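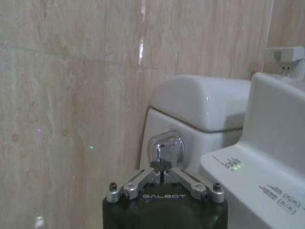
Ticket: Balness budget model, debt ratio does not match published table
Opened: 06/05/2021
Opened by: Bríd Dunne
Status: Open
Priority: was High, changed to Normal by support (I did not agree to this)

Problem
The debt-to-GDP line for the Lenihan baseline comes out at 92 percent in the final year. The same inputs in the April release gave a figure under 90. I have changed nothing on my side. Release notes say "minor improvements to interest handling," and I would like to know what was minor about it.

Steps
1. Open the Lenihan baseline, default growth path.
2. Leave the primary balance alone.
3. Run to the final year, export the debt table.

Reply from Bamlow support
Please clear the local cache and run again. Older results can sometimes be kept from an earlier session.

Bríd Dunne
Cleared it. Same number. I didn't expect a cache to invent new public debt, but it's done, so we can cross it off.

Reply from Bamlow support
Thank you. Could you confirm that the average interest rate on the debt is set to 3 percent and not left blank? Blank cells now take the market curve.

Bríd Dunne
It is set to 3. Screenshot of the settings page sent by email. Also, "blank cells now take the market curve" is a change in method and it isn't in the notes anywhere I can find. What did they take before?

Reply from Bamlow support
Before, blank cells took the rate from the previous year. We'll pass on your comment about the notes.

Bríd Dunne
Tried a few things while waiting.
- Growth raised by 100 basis points in every year: ratio falls, as it should.
- Primary balance set to zero: ratio moves the right way.
- Bank support item removed: no change at all. That can't be right. It is a one-time cost and it used to show up in the debt stock.

So either the item is being ignored or it is being added somewhere else first. My guess is that it's counted twice, once in the opening stock and once through the Ivlow import, and the switch only controls a third place that does nothing.

Reply from Bamlow support
The Ivlow import is working as designed. The development team believes the new result is more accurate.

Bríd Dunne
More accurate than what? I'm asking for the reconciliation – opening stock, interest, primary balance, one-time items, closing stock – for the first 15 quarters. If the lines add up I'll close this myself. Until then I'm using the April release, and our note goes out with the old figure.

Reply from Bamlow support
Reconciliation requested from development. No date yet.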